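Chapter 4

Sorting, Storing and Finding Things

By the end of this chapter you should be able to explain why stored goods are put into groups, describe three common ways of grouping them, and draw up a simple storage plan for a small room.

4.1 Why storage needs a plan

Every household, shop and school keeps more things than it uses on any one day. The rest has to go somewhere. A cupboard with no plan will still hold a great deal, but the person looking for a roll of tape may have to move ten other items to reach it. The time lost is small on each occasion. Over a year it adds up, and things that cannot be found are often bought again.

The stock list of the Omside Toy Library, which we shall use throughout this chapter, shows the problem well. When the library opened it had 116 items and two shelves. Members could see everything from the door. Four years later it had 1,203 items in the same room, and a search for missing pieces at the end of September found 298 of them in the wrong place.

4.2 Three ways of grouping

The first way is to group by kind. All the puzzles go together, all the play food goes together, and so on. This is easy to explain to a new helper, and most people try it first. It works less well when one kind is much larger than the others and fills its space early.
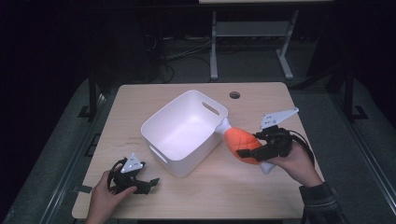 The second way is to group by size. Small items go in shallow containers and large ones on open shelves. Space is used well, but related items may end up far apart. A toy kitchen might stand at one end of the room and its pans at the other.

The third way is to group by how often each item is used. Things in daily use are kept between knee and shoulder height, and things used once or twice a year go on the top shelf. The Skatow warehouse, described in Chapter 7, is laid out in this way.

In practice most stores mix the three. Omside groups by kind first and then by use within each kind.

4.3 Labels

A label should say what belongs in a container, in words that any user would choose. "Play food" is a better label than "Misc. 2". Labels go on the side that faces the room, because lids get swapped.

Key terms

Stock: all the items held at a given time.
Grouping: placing items together according to a shared feature.
Storage plan: a drawing or list showing where each group is kept.

Before you read on

Choose one cupboard at home or at school. List what is in it, then mark each item K, S or U according to whether it seems to have been placed by kind, size or use. Keep your list for the exercise in section 4.6.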